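The Woman Who Sells Tiny Kitchens

The owner of Pudix has one rule for visitors, and it is printed on a card taped to the inside of the door: please do not step on the stock. I was in the shop for less than a minute before I broke it. The stock in question was a single gray brick from a castle gatehouse, and it won.

"Everybody does that," she said, watching me hop. "You get used to it. I haven't, but people do."

Pudix sells building sets and play kitchens, new and used, from a storefront that used to be a shoe repair place. Still smells like one, too. She opened it after eleven years in the purchasing office of a hospital, where she bought gloves, tubing and bed rails, and she asked me to leave her name out of this because her old coworkers think she moved to the coast.

I had come to talk about the Caltska Harbor set, a building kit of 2947 pieces that makes a fishing port with a crane, a fish market and a lighthouse. It has been out of stock nearly everywhere since November. She had four of them on a shelf behind the register, under a bedsheet.

"The sheet is for the children," she said. "And for a few of the dads."

I asked whether the thing was worth the fuss. She took a while over that.

"The crane is wonderful. It turns, it lifts, you can hook the little crates with it. The lighthouse is fine. The fish market is the same wall over and over, and by the third wall you start to think about your life." She lifted a corner of the sheet and let it fall again. "The box says ages nine and up. I'd call that optimistic about nine-year-olds and a little rude about everyone else."

Her own copy took her most of a winter. She builds every large kit she sells at least once, at a card table in the back, and writes down where the instructions go wrong. The notes go into a binder, and customers get a photocopy whether they want one or not. On the Caltska set she found a step where two black pins are drawn as gray, and she talks about it the way other people talk about a bad marriage.

"Page 113. I went around that page for two evenings. I wrote to the company and they sent me a sticker."

What kind of sticker?

"A crab."

The building kits bring people in the door, but the rent gets paid by the toy kitchens. I hadn't expected this, having come for the lighthouse, and I may have let it show. She walked me to the far wall anyway. There were play stoves in three heights, sinks with faucets that pump real water, and a Janevski range with knobs that click. She clicked one for me. It was a very good click.

"Parents come in wanting something cute," she said. "The kid wants it to look like the one at home. Give a four-year-old a pink stove with a smiling face on it and they'll put up with it. Give them one that looks like Grandma's and they'll go to work. They'll burn the soup and yell at you about it." 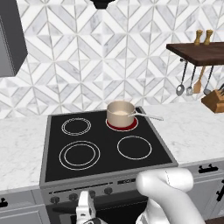
Milky liquid on the back burner, kitchen rendering.

The best stove she ever stocked, she says, was the old Hinier two-burner, which had a light under each plate and ran on batteries the size of soup cans. They stopped making it. She keeps one in a cabinet for her own enjoyment and has turned down offers for it, including one from a man who wanted to trade a canoe.

"Was it a good canoe?" I asked.

"It was an OK canoe."

Used toys are a different business, and a dirtier one. People bring them in garbage bags. She buys loose bricks by the pound, runs them through a mesh bag in warm water with dish soap, and spreads them out overnight on old window screens. What comes out of the bags besides bricks would fill another article: raisins, buttons, hair ties, a molar. She called the family about the molar. They didn't want it back.

Sorting happens on Friday after closing. She sorts by shape first and color second, and has firm opinions about anyone who does it the other way around.

"If you sort by color, you end up with a bin of red, and then you need a small red hinge, and it's at the bottom of the red with all the other red. You can't see it. Nobody can see it. If you sort by shape, a blue hinge sticks out from a red hinge like a sore thumb. I have explained this to grown men and watched them go home and sort by color."

I am one of those men, and I wrote down what she said without comment.

She does not sell online, or only barely. There was a web shop for a while, which brought in around 1000 orders the first holiday season and nearly finished her off. Tape gun in one hand, phone in the other, a line at the register. A customer three states away wanted to know why a pretend egg had arrived without its pretend yolk.

"And the thing is, he was right," she said. "It's supposed to have a yolk. I went through every bag in the back looking for that yolk. I was on the floor with a flashlight at nine at night. I thought, I used to buy hospital beds."

Did she find it?

"I mailed him a different egg."

Now the web page has the hours and a phone number. If you want something put aside, you call, and if she likes the sound of you she'll put it aside until the weekend. I asked what she listens for. She said she didn't want to give that away.

Her advice for anyone buying a large kit for a child was more practical than I had expected from a person who hides merchandise under bed linen. Open the bags one at a time. Use a cookie sheet with a rim as a work surface, so the whole mess can be moved at dinnertime. Build the dull part while the kid is at school, if the kid agrees to it in advance - and get the agreement, she stressed, because they notice. Leave the crane to them.

"And don't glue it. People ask me about glue every week. It's a toy. It's supposed to come apart."

A boy came in then with his mother and went straight to the Janevski range. He turned every knob on it, opened the oven, shut it, and told his mother that dinner would be late. She asked how late. He said he'd have to see.

I bought a bag of hinges on my way out, mixed colors.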